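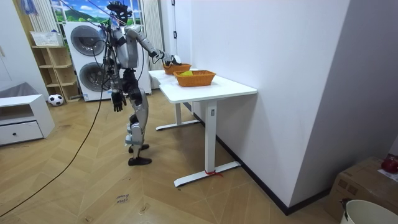
Standing desk and woven basket, herringbone floor.

Nadbridge house, ground floor: quarterly fire and trip check, with my comments
Checked by Muireann Lynch, 13 October 2021

Smoke alarms, hall and landing: OK. Both went off nice and loud when I pressed them (sorry, next door!). The landing one is the older of the two and wants replacing by March, so I've put it on the list.

Carbon monoxide alarm, boiler cupboard: FAIL. Low battery chirp. Ketill Kárason says he'd been hearing it for a week and thought it was a bird. New battery in, retested, fine now.

Fire blanket, kitchen: OK, but it had been hung behind the aprons again. Moved back to its own hook by the door.

Extinguisher, back hall: OK. Needle in the green, pin and tag in place. Please don't use it to prop the door open, I've asked before!

Front door: OK. Opens from inside without a key. The bottom bolt is stiff and I've given it a bit of oil.
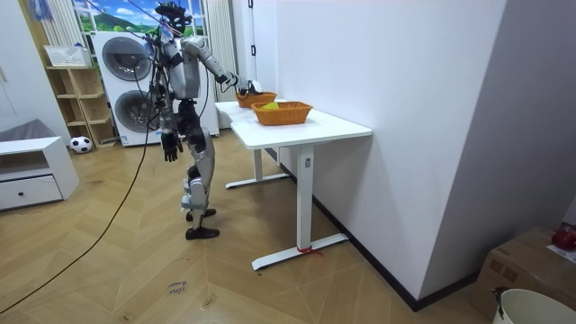 Floors and walkways: PASS WITH COMMENTS. I go round these slowly because trips are what we get the most of, far more than anything to do with fire. The stair carpet has lifted on the second step and needs a couple of tacks. Cables are my usual moan, and the long black one curving across the herringbone floor is just what I mean: run it along the skirting or put a cover over it, please. The orange baskets are fine up on the white table, well out from under anybody's feet.

Stair lighting: FAIL. Top bulb gone. Ketill has a box of 16 somewhere and has promised to find it.

Back step: OK. Bit of moss, scrubbed off while I was there.

Meeting point: OK, still the gate. The sign has faded and I'll do a new one at home.

Still to do: stair tacks, bulb, cable. I'll pop back for another look once Ketill rings to say they're done.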